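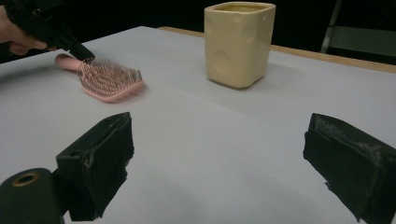

Can a machine tidy up after you yet?
Bits of it. Small stuff on a flat table, slowly, with someone standing by. A whole house, not for a good while.

That was the gist of Friday's open afternoon at Skesisance, the firm that has spent the winter trying to get two-armed machines to clear up the sort of clutter people leave on a dressing table or by the sink. Brushes, cups, pegs, combs. Doors opened at two, queue down the stairs by quarter past.

The firm's figures first. 1567 tries logged since January, all of them single chores, pick a thing up and put it where it belongs. Of the last 300, 270 went through without a person stepping in. Sounds good. Boris Vlček, who runs the trials, was less cheerful about it than the visitors were.

"A thing with a handle, fine," he said. "Bristles are a pain. You press on them and they give, and then the grip isn't where you thought it was." Cups are easier if they stand upright. Cups lying on their side, ask again next year.

Speed is the other problem. One chore takes 40 seconds on a good day and a child in the front row offered to do it faster. Got a round of aplause.

Žofie Oravec had come from the Flovus shop in town, where staff spend the last hour of every day putting stock back in the right place. She would take a machine tommorow if it could do one shelf without being watched. Not there yet, she was told. Shelves are deeper than tables, things hide behind other things, and customers move everything anyway.

Oldřich Malý, retired, bad hands, wanted to know about washing up. Also no. Water is a seperate project and hasn't got funding.

No price, no date for sale. Skesisance says the next round of trials will be on drawers, opening and closing them with something already held. Another open afternoon is planned, same building, ring the bell marked Ancombe as theirs is broken.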